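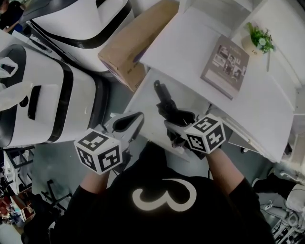
To: handheld-demos list
Subject: Re: Drawer task, losing the cube when the hands come together

Replying inline, with the quoted parts trimmed. Some of this was in my message from December but the attachment got stripped, so I'm repeating it.

> We are collecting two-handed demos with the hand-held grippers, a marker cube
> on each one, and head camera video on top. Tabletop tasks are fine. With the
> desk drawer task (pull the drawer open, put one object in, close it) we lose
> the pose of one gripper in a lot of episodes, nearly always in the middle,
> when both hands are over the open drawer. 339 episodes so far and 123 of them
> have a gap longer than we allow. Same cubes, same software (Gollar tracker,
> default settings), same people doing it. What are we doing wrong?

Probably nothing wrong with the cubes. We had the same thing at Fusthorpe when we moved from the table to the drawer, and it came down to three separate causes that looked like one in the logs.

First cause is the head camera. On the table people look at the object. At the drawer they look down at their own wrists, and the head tips forward far enough that a cube sits close to the bottom border of the image. If one marker face is partly outside, the default Gollar settings throw away the whole cube for that frame, even when the other two faces are perfectly readable. There is a setting for this, min_faces. Ours is at 1 for the head camera and 2 for the fixed one. You will get a noisier pose with one face, so keep the smoothing on. I would still take a noisy pose over a hole.

Second cause is one hand covering the other. When the right gripper reaches in from the wrist side and the left one comes across to steady the object, there is a moment where a gripper body passes in front of the other cube. You can't fix that in software. What we did was ask people to keep their elbows a little wider and to come at the drawer from the two sides. It took a day before it stopped looking stiff. Episodes from that first day are in our set but flagged, and I would not train on them.

Third cause is light. A white desk and a white drawer under ceiling lights will wash out the upper marker face at certain angles. Matte prints helped. So did turning off the one light directly over the desk.

> Should we clear the desk? Right now there are some everyday things on it.
> One of us wants an empty desk, the other says it should look like a real one.

Leave things on it. We keep a book and a small potted plant on ours and move them every 60 episodes. The policy trained on the bare desk did fine on the bare desk and then reached for a mug the first time one was left out. The one rule we have is that nothing stands between the camera and the drawer front. The rest of the room can be whatever it is. We have machines and boxes along one side and never saw the tracker pick up anything there, since no other object in the room carries the same marker family. Check that on your side. Somebody else's calibration board leaning on a wall will do it.

> Is it a problem that the object is held by the end and swings a bit?

It depends on what you want the arms to learn. With a long object held near one end you get some rotation in the jaws, and the cube tells you nothing about it. The cube gives you the gripper and only the gripper. If the final placement matters, you need the object in the video at release, so ask people to hold still over the drawer for a moment before opening the jaws. We count "one" silently. If placement doesn't matter (ours doesn't, anywhere inside the drawer is a success), ignore it.

> And how many episodes did you end up needing?

3000 for the drawer, all objects together. That is more than we planned for. A good share went to the closing motion, which people do in very different ways: flat push with the gripper nose, hooking the edge, pushing with the wrist. We allowed all of them at first and the policy averaged them into something that stopped short of the desk. We now write the closing method on the task card and change it by batch. If I were starting over I would pick the flat push and stay with it.

Two more things you didn't ask about.

Check the transform between cube and gripper again every time a cube comes off. The Van den Broek mounts we use have a little play in the screw holes, enough to put the jaw tips off by a few millimeters, and you only see it when the arm misses the drawer edge in replay. We glued ours in the end.

Also, replay a few episodes on the arms early. We waited too long. The Flukov arms can't follow a person's wrist when it rolls quickly under the desk edge, and several hundred episodes had exactly that motion. Tracking was perfect in them and they were no use to us. Now we replay the first ten of every new operator before they go on — slow, but it has saved us whole afternoons.

If you can put five or six of the bad episodes somewhere, raw video and not only the poses, I'll run them with our settings and tell you which of the three causes it is. Please include one good episode from the same session so I can compare the light.

Our config file is pasted at the end of my older message in the archive, subject line "tracker settings, two hands". The smoothing value in it is for 60 Hz. Change it if your camera runs at something else.

--
Fusthorpe, manipulation group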